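4. Drying and storing towels between washes

4.1 What the diaries recorded

The previous section dealt with how often towels were washed. This section deals with the time in between: where a towel is put after use, how it is arranged, how long it stays damp and what the household thinks about it. The material comes from the drying diaries kept by 300 households in Jestow and Cluston, from the home interviews, and from the humidity loggers placed in a smaller group of bathrooms. The diaries were kept for two weeks in November, when windows in both towns are mostly shut and heating is on for part of the day.

Each diary sheet asked for the time of use, the person (by initial), the place where the towel was left, and whether it felt dry, slightly damp or wet when it was next picked up. After incomplete sheets had been removed there were 3,361 entries. An entry was treated as incomplete if the place or the later condition was missing. Entries with no time were kept and used only where time did not matter.

We separated the place where a towel was left from the way it was left. Early versions of the sheet had a single box for both, and the pilot households filled it in very differently. One wrote "rail" for a towel thrown over the rail in a heap, and another wrote "rail, spread" for the same rail. The final sheet had one box for the place and four small drawings for the arrangement: spread flat, folded once, bunched, and hung from a single point. The drawings worked well with older respondents and with children, who in several homes filled in the sheet for the whole family.

4.2 Bars, hooks and doors

A fixed bar was the most common place overall. In 175 households it was the only fitting in the bathroom intended for towels. The remainder had hooks, a heated rail, a free-standing rack, or nothing at all. Where there was nothing, towels went over the top of the door, the side of the bath or a bedroom radiator.

Having a bar did not mean that towels were spread out on it. Folding in half lengthways before hanging was widespread and was usually described as the tidy way to do it. Bunching towards one end was also frequent, and respondents seldom noticed it until the interviewer asked. A towel pulled down with one hand and put back with one hand tends to end up gathered near a bracket, and the layers there are thick. The rest of the bar is then left unused.

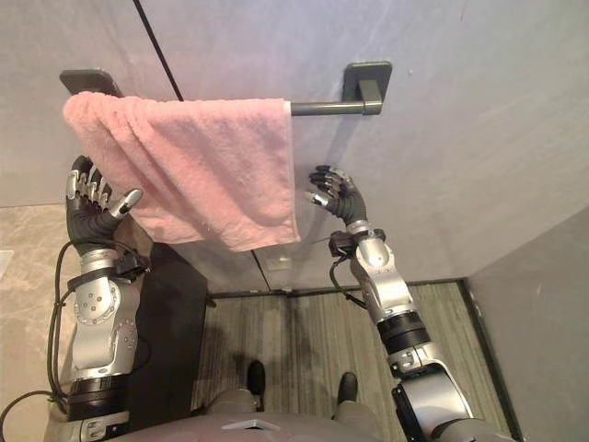
Figure 4. Terry towel folded over a wall-mounted bar and bunched towards the left, with the right-hand part of the bar bare.

The diary entries support the view that arrangement matters more than the type of fitting. Towels recorded as spread flat were more often dry at next use than towels recorded as folded, and those in turn were more often dry than bunched ones. The order was the same for bars and for heated rails. Hooks could not be compared in the same way, as nearly every towel on a hook was marked as hung from a single point. Towels on hooks were the most likely to be called wet, mainly at the top, where the cloth is held in tight folds.

Households with more people than bar space had a different problem. Two or three towels were placed over each other on the same bar, and the one closest to the wall dried last. Some families had settled this by rank or by habit: the outer position went to whoever showered first in the morning. In others the order changed from day to day and was a source of minor complaint. We had not asked about the order of layers on the diary sheet and can report it only from the interviews.

Shared bathrooms in the student houses at Cluston followed neither pattern. Towels there were mostly carried back to bedrooms, where they were put over chairs, wardrobe doors or the end of the bed. Respondents gave privacy and hygiene as grounds for doing this. Bedrooms were usually drier than bathrooms but less well aired, and the later condition of these towels varied a great deal.

4.3 Fabric and weight

Respondents were asked to name the fabric of the towel they used most. Cotton terry was the usual answer. Waffle weave and microfibre were mentioned by a minority, mostly people who swam or travelled often. A few did not know and read the answer from the label during the interview.

Weight proved harder to record. Labels that give a figure for weight are lost or washed out after a year or two, and people's sense of what is heavy depends on what they are used to. We therefore asked whether the towel was thicker or thinner than most others in the house. Thick towels were liked in the hand and disliked on the bar. Several respondents kept them for guests for this reason and used thinner ones every day. 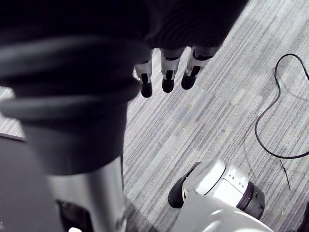 Colour came up more often than we had expected. Dark towels were said to hide marks and to be put through the wash less often as a result, while white and pale ones were washed sooner even when they had been used the same number of times. We did not find that colour had any bearing on whether a towel was recorded as dry. It did affect what people did with a damp one. A pale towel with a smell was washed, and a dark towel with a smell was quite often hung up again and given another day.

Fabric softener was used regularly by more than half of those interviewed. Opinion was divided on whether it made towels slower to dry. Those who had stopped using it generally said that it did, and those who still used it had not noticed. The diary does not settle the question. Softener use was recorded by household and not by towel, and many households used it in some washes only.

4.4 Damp and the rest of the room

Fifty-nine bathrooms were fitted with a Patico logger for the whole of the diary period. The logger was placed at shoulder height on the wall furthest from the shower. Readings were taken every ten minutes and collected at the end, so that households could not see them while filling in the sheets.

Humidity rose quickly with each shower and fell slowly. The rate of fall depended chiefly on whether a fan was left running and whether the door was left open. A towel left in a closed bathroom without a fan was seldom marked as dry by the same evening, however it was arranged. With the door open, arrangement began to make a difference again. This is consistent with the earlier survey in Hou, where the bathrooms were larger and most had an outside window. 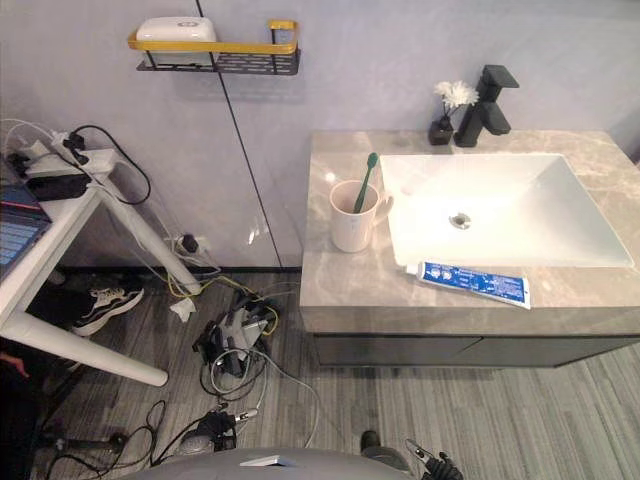 Moisture in a small bathroom does not come from the shower and the towels alone, and the interviews were widened after the pilot to take in the basin and whatever is kept beside it. Respondents wiped the counter far less often than they cleaned the bath. Water was left standing round the foot of the tap, under soap dishes and in the bottom of any vessel used to hold brushes. A toothbrush leaning in a ceramic mug beside the basin is a typical arrangement, and a solid mug of this sort has nowhere to drain. Few people could say when they had last emptied theirs. The amounts of water are small next to those held by a towel, but they are there all day, and respondents who complained of a musty smell sometimes traced it to the brush holder after having washed every towel in the room.

Hand towels deserve a separate note. They were used many more times a day than bath towels and were rarely dry when picked up, yet they were not usually described as damp. People seemed to judge them by a different standard. In most homes the hand towel hung from a ring or lay next to the basin, folded, and was turned over when one side felt wet. It was changed when it looked dirty or when visitors were expected.

4.5 Moving towels elsewhere

A little under a third of households moved towels out of the bathroom to finish drying. The usual destinations were a radiator in the hall, an airer in a spare room and, in dry weather, an outside line. Moving was more common in homes with children and in homes where one adult was there during the day. It was mentioned as a chore by nearly all those who did it.
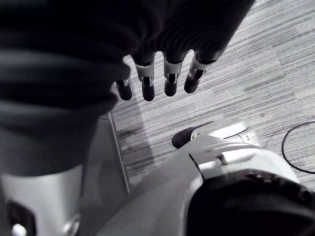 Radiators gave the fastest drying and also the stiffest towels. Several respondents turned the towel halfway through, and a smaller number shook it out before hanging and again before folding. Shaking was said to raise the loops of the pile. It was most often learned from a parent, and those who did it could not always say what it was for.

Airers were slower, particularly when they held other washing at the same time. Where an airer stood in a room with the door shut, the towel could still be damp at the edges the next morning. Hems and woven borders were the parts most often reported as damp. They are denser than the body of the towel and lie double where the towel has been folded over a rail.

4.6 Limits of the diary data

The condition of each towel was judged by touch and by the person using it. We made no attempt to weigh towels in the home. A trial at the start of the project showed that people dried and arranged their towels with more care on days when they knew the towel would be weighed. The three-point scale is coarse, and the middle category was used heavily.

Entries also became shorter in the second week. The share marked "as before" rose in both towns, and these were counted with the last full entry from the same person. The coding was closed on 10 September 2026, and corrections received from households after that are not included in the tables. The two towns have similar housing and similar weather, and the results should be applied with care to warmer places or to homes with mechanical ventilation throughout.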